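Kapitel 4: Einrichten des Faltplatzes und Zusammenarbeit mit dem Personal

Gilt für: Darnar Zweiarmzelle, Ausführung Tischmontage
Stand: 25. September
Bearbeitung: Tatiana Šindelář, Standort Ullard

4.1 Bevor Sie anfangen

Dieses Kapitel richtet sich an die Kolleginnen und Kollegen, die bisher Kartons von Hand gefaltet haben und nun einem Gerät dabei zusehen, wie es dasselbe tut, nur langsamer. Das Tempo ist in der Einführungsphase normal. Wer aus alter Gewohnheit daneben einen Stapel von Hand fertigmacht, während die Zelle den ersten Zuschnitt anfährt, verstößt gegen keine Vorschrift, drückt aber die Stimmung in der Projektleitung.

Sie benötigen:
– den Schichtschlüssel (hängt im Büro, nicht in der Kitteltasche der Frühschicht)
– 39 Zuschnitte für den Probelauf
– ein trockenes, fusselfreies Tuch
– das Störungsheft und einen Stift, der schreibt

Der Probelauf ist nach jedem Formatwechsel zu wiederholen. Der Zuschnitt wird dabei in einer Greifhand gehalten, damit die Laschen in die Schlitze finden. Ob sie dort wirklich sitzen, prüfen weiterhin Sie.

4.2 Probelauf

1. Schlüssel auf Stellung 1 drehen. Die Arme fahren in Grundstellung. Hände aus dem Arbeitsbereich, auch die, die nur schnell etwas geraderücken wollen.

2. Einen Zuschnitt flach auf den Tisch legen.

3. Auftrag »Falten, Steckverbindung« wählen. Der Auftrag »Falten, Klebeverbindung« steht ebenfalls im Menü, ist aber frühestens ab Oktober freigegeben. Bitte nicht ausprobieren. Es wurde schon ausprobiert.

4. Start drücken und einen Schritt zurücktreten.

5. Nach dem Einstecken Halt drücken und die Verbindung begutachten.
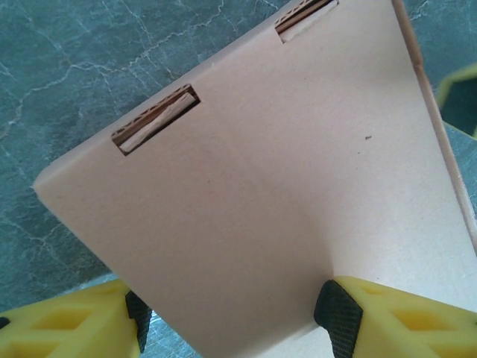 6. Sitzt die Lasche, mit Weiter bestätigen. Sitzt sie nicht, Zurück drücken und den Zuschnitt neu anlegen. Nachhelfen mit dem Daumen führt zu einer guten Schachtel und einem falschen Protokoll. Die Zelle verbucht dann einen Erfolg, der Ihrer war.

7. Fertige Probeschachteln getrennt ablegen. Sie gehen nicht in den Versand, so ordentlich sie auch aussehen.

Hinweis: Ein Knick im Karton ist kein Gerätefehler. Die Lieferung kommt seit Jahren mit Knicken. Früher hat das niemand gemeldet, weil die Frau am Faltplatz den Bogen einmal über die Tischkante zog und die Sache erledigt war. Die Zelle beherrscht den Trick mit der Tischkante nicht und meldet jeden Knick einzeln. Der Einkauf lernt auf diesem Weg gerade seine Ware kennen.

VORSICHT: Quetschgefahr zwischen den Greifbacken. Bei laufendem Auftrag nie zwischen die Backen fassen. Auch dann nicht, wenn der Arm stillsteht und nachzudenken scheint. Er wartet auf ein Signal und sagt nicht Bescheid, wenn es eintrifft.

4.3 Wer macht jetzt was

Nach Planung entlastet die Zelle das Personal von eintönigen Tätigkeiten. Das stimmt für das Falten. Hinzugekommen sind Anlegen, Bestätigen, Quittieren, Tuch holen und das Führen des Störungshefts, über deren Abwechslungsreichtum die Meinungen auseinandergehen.

Je Schicht sind 2 Personen eingeteilt:

Person A (Anleger) legt Zuschnitte vor und nimmt Fertigteile ab. Person A darf sitzen. Der Stuhl wurde im Antrag vergessen und ist nachbestellt.

Person B (Prüfer) kontrolliert die Steckverbindungen und führt das Heft. Person B entscheidet über Halt und Weiter, und zwar allein. Rückfragen aus dem Büro, warum schon wieder gehalten wurde, sind nach Schichtende zu beantworten.

Getauscht wird zur Pause. Eine Person allein darf die Zelle nicht betreiben, auch wenn das in der Wirtschaftlichkeitsrechnung so steht.

4.4 Kleinteile aufnehmen und übergeben

Neben dem Falten übernimmt die Zelle das Handhaben kleiner Beilegteile. Für das Einlernen gilt:

1. Arbeitsbereich vor den Greifern freiräumen. Kaffeebecher zählen als Hindernis und werden von der Zelle auch so behandelt.

2. Prüfen, ob die Kabel an beiden Armen frei laufen und nirgends spannen.

3. Teil in die Mitte legen und Auftrag »Ivanov 2« aufrufen. Der Name stammt aus der Inbetriebnahme und lässt sich nur vom Hersteller ändern, gegen Rechnung.

4. Beim ersten Durchgang das halbe Tempo einstellen. Die Arme kommen sich in der Mitte sehr nahe.

5. Nach dem Aufnehmen Halt drücken und den Sitz des Teils von der Seite beurteilen. Schief gegriffene Teile ablegen lassen, nicht herausziehen.

6. Erst nach drei sauberen Durchgängen auf volles Tempo gehen.

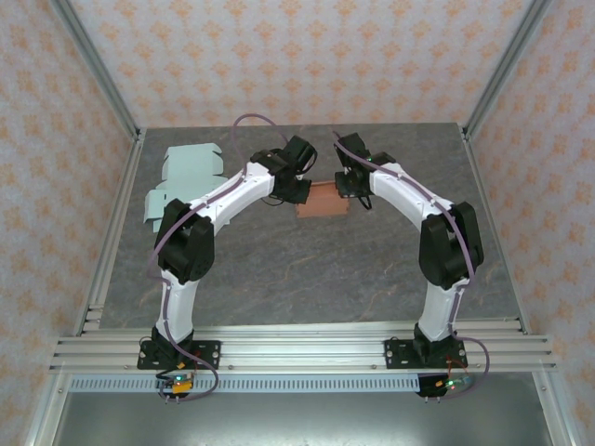
Zorica Omerović bittet an dieser Stelle um eine Ergänzung, die wir ungekürzt aufnehmen: Drei saubere Durchgänge seien zu wenig, sie lasse mindestens zehn laufen, und zwar mit Teilen aus verschiedenen Kisten. Außerdem solle bitte einmal irgendwo stehen, dass man beim Falten früher gehört habe, wenn ein Karton nichts taugte, und dass man das neben dem Lüfter jetzt nicht mehr höre. Sie wolle die Zelle nicht abschaffen, ihre Handgelenke seien ganz zufrieden. Sie wolle nur gefragt werden, bevor jemand die Taktzeit ändere.

Schritt 6 lautet demnach ab sofort: zehn Durchgänge, Teile aus mindestens zwei Kisten. Änderungen der Taktzeit sind vorher mit der laufenden Schicht abzusprechen und im Heft abzuzeichnen.

4.5 Zählerstand und Wartung

Nach 2.000 Zyklen verlangt die Zelle eine Reinigung der Greifbacken. Die Meldung lässt sich zweimal wegdrücken, beim dritten Mal bleibt die Zelle stehen.

1. Schlüssel auf 0, abziehen, einstecken.
2. Greifbacken mit dem trockenen Tuch abwischen. Kein Reiniger, kein Wasser, kein Spülmittel aus der Teeküche.
3. Papierstaub vom Tisch entfernen.
4. Zähler im Menü »Gidorora« zurücksetzen und im Heft eintragen.

Bleibt die Meldung nach dem Zurücksetzen stehen, Zelle aus- und wieder einschalten. Bleibt sie dann immer noch stehen, Schichtleitung rufen und von Hand weiterfalten. Der Handfaltplatz bleibt aus diesem Grund aufgebaut und wird nicht als Ablage für Lieferscheine benutzt.

Weiter mit Kapitel 5: Störungsmeldungen und was sie vermutlich bedeuten.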